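Home Talks Speakers Notes Archive Contact

Sorting before you count: speaker notes, Shivam Kandpal
Bastham evening session, starts 7.15

Get the water on the lectern before anything else. Check the clicker. Last time the title slide was up for four minutes while I hunted for the right cable, so plug in early and leave it alone.

Opening. Don't introduce yourself twice. Say hello, say thank you for coming out, go straight into the button tin.

The button tin. My grandmother kept her buttons in a toffee tin and when I was small I was given it on wet afternoons. Nobody told me what to do with it, and I sorted. By colour first, always by colour. Then I'd tip them all back and do it by size, then by number of holes, then by which ones I liked. Years later I was sitting in front of a list of 2,685 seed packets, trying to work out why it made no sense, and I had exactly the same feeling in my fingers. I wanted to tip it all out and start again!

Pause. Ask the room: who had a button tin, or the equivalent? Take two or three answers, they are always lovely. At Skamar somebody said fuse wire. Keep it moving though, this can eat ten minutes.

So what is this talk about? It's about the way we put things into groups, and how much of what we later believe about our stuff was settled in the first five minutes, when somebody picked which pile was which. I love this subject and I'm going to try to get you to love it too.

First story: the seed library. The Bastham seed library opened with one cupboard and a notebook. Packets were filed by the name of whoever gave them. Perfectly sensible when there were nine givers and everyone knew each other. By the time I came along there were 2,685 packets and the most common question at the door was "have you got any climbing beans?" To answer it you had to remember who grew beans. We re-filed the lot in August, over a great many evenings, by plant family and then by variety, with the giver's name on the back. We found 433 packets of tomato. I had been telling people for a year that we were short of tomatoes. (Wait for the laugh, there usually is one.)

What I want people to take from this: the notebook wasn't wrong. It answered "who do we thank?" beautifully. It was hopeless at "what have we got?" The piles you make are answers to a question, so it's worth saying the question out loud before you start.

Next slide. Colour comes first.

Talk about how strong colour is. Give anybody a mixed heap and watch their hands go. I've run the heap exercise with children, with retired engineers, with a whole choir, and colour wins nearly every time unless there's a very obvious difference in size. Give them things that are all more or less one shape and it's hardly a contest.
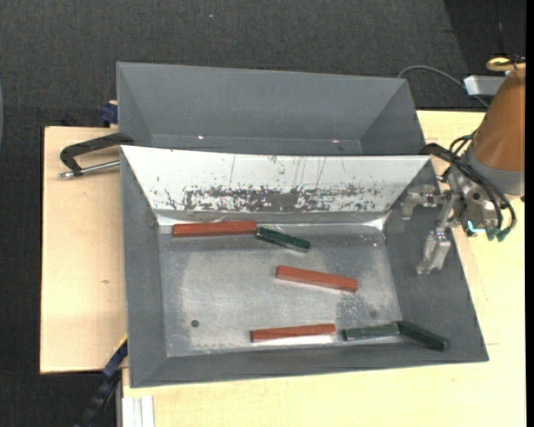 Slide 6. Three red, three dark green. How many piles would you make?

Let them shout out. Most people say two. Somebody will say one, they're all blocks. Somebody at the back will say six, and I want to shake that person's hand, as they have understood filing cabinets. All of these are fair. If I'm building a wall I want one pile. If I'm playing a game with two sides I want two. Leave the slide up while they argue, then move on when it gets quieter.

Second story: the Zollora index. This one needs a bit of setting up, so slow down. Zollora was a walking club, long gone, and what's left of it is a set of index cards, 672 of them, one for every walk the club did. My uncle had them in the loft, which is why one or two of you may have heard them called the Kandpal cards. Every card has a coloured dot in the top corner. Red, blue, yellow, and a sort of mustard. There's no key anywhere. We looked!

I spent a whole winter on those dots. I tried distance. I tried difficulty. I tried county. I tried who led the walk, and for a fortnight I was convinced it was that. Then my aunt picked up a handful and said, oh, that's the tea. Red was tea in a café, blue was bring a flask, yellow was somebody's house. We still don't know about mustard. My money is on a pub.

Do not rush the tea line. Let it land.

The point here is about keys. The club knew what the dots meant so well that writing it down would have felt silly. If you sort anything that somebody else might open one day – a shed, a hard drive, a freezer – put the key in with it. One line on a scrap of paper is enough. "Blue means bring a flask."

Third bit: the leftover pile. I get a little carried away here so watch the clock, should be no later than 7.50. Every sort has a pile for things that don't fit. Most people are embarrassed by it and shove it to one side with a label like "misc" or "other" or, in my kitchen, "drawer". I'd like you to be proud of it. Go and look at it first! In the seed library the leftovers were mostly packets with a local name and nothing else: Long Annie, Doctor's Purple, Shed Door. We'd never have noticed how many local names there were if they'd been spread through the shelves. Three people in the village are now growing Shed Door to find out what it is. So far it has leaves.

If the leftovers get bigger than any of the proper piles, your question was probably the wrong one. Tip it back and have another go. Tipping it back is allowed, and people forget that with grown-up things. My grandmother never minded.

Exercise, if there's time. Envelopes are under the chairs. Each has a mixed handful of bits in it: buttons, washers, stamps, bits of ribbon. Pairs. Sort once in silence. Swap with the pair behind, and try to guess their question from the piles. Five minutes, then hear from two pairs. Remind them NOT to tidy before swapping. Collect the envelopes at the end, the stamps are on loan.

If there's no time, skip to the reading list and apologise for the envelopes.

Questions I usually get:

Do computers make this pointless, as you can just search? Search is wonderful if you know the word. I'd never have searched for Shed Door.

What about things that belong in two piles? Choose one and leave a note in the other. A slip of card will do.

What happened to the tomatoes? Given away, very gladly, and there are still some on the table by the door. Please take a packet.

Thank the hall, thank whoever did the tea. Chairs back against the wall, stacks of six.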